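Arm stops with a force fault when pushing blocks near the right side of the board

Asked by Máté Győri, 6 August 2023
Tags: protective stop, pushing, tool calibration, Stinow controller
Viewed 1,888 times

We run a block pushing task on a Stinow controller with a plain cylindrical rod as the end effector. The blocks are small solid shapes (cylinders, stars, a cube and so on) on a wooden board, and the board sits on a perforated platform. The rod is commanded to a fixed height above the board and moves only in the plane.

Over 22 runs the arm went into protective stop 17 times. The fault is always the same: external force limit exceeded, Z axis. It happens on the right half of the board. On the left half I can push for as long as I like. Lowering the speed makes no difference. Raising the commanded height by 2 mm gets rid of the fault, but then the rod rides up over the block edges and loses them.

The rod hangs from a bracket on the mounting collar and is at an angle to the board, leaning a little to the left as it goes down. Tool centre point was entered from the drawing. 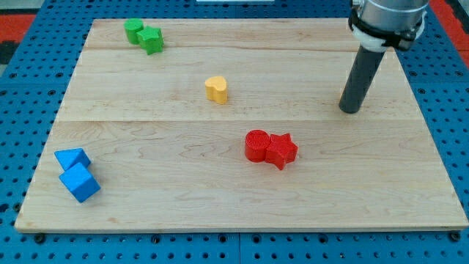
What I have tried

Zeroed the force sensor before each run. Replaced the cable between sensor and controller. Changed the payload mass in the tool settings from the default to the weighed value. Reinstalled the Wunetti driver. None of these changed where the fault occurs.

I do not want to raise the force limit, as people reach in to reset the blocks.

2 answers

Answer by Jolán Szabó (accepted)

A Z fault that depends on position and not on speed is usually geometry. Either the board is not parallel to the base frame of the robot or your tool centre point is wrong, and you may well have both.

Check the board first. Remove the blocks. With the arm in reduced speed mode, jog the rod down until a strip of paper just drags under the tip, and write down Z. Do this at the four corners and in the middle. Keep the tool orientation the same at every point. If Z rises towards the right, the rod is being driven into the wood there. Shim the board, or fit a plane to the five points and command height relative to that plane. We do the second.

Then the tool. A drawing value assumes the rod is straight in line with the flange. If yours leans, the tip is somewhere else, and any wrist rotation during a push will swing it sideways and change its height. Teach the centre point with the four-point method against a fixed pin and enter the result. Tighten the bracket before you do it. A clamp that slips under side load will undo the calibration within a day.

Leave the force limit where it is.

Comment by Máté Győri: Right corners are 1.4 mm higher than the left. Plane fit is in, no stops so far. Tool still to be taught.

Comment by Mariann Fekete: Repeat the paper test after the board has been taken off and refitted. Ours never goes back at the same height.

Answer by Huguette Millet

Had this on a Widness arm. Power cycled the controller and updated the firmware and it went away. Might be worth a try before you start measuring things.

Comment by Jolán Szabó: A restart re-zeroes the sensor on those. He has already done that.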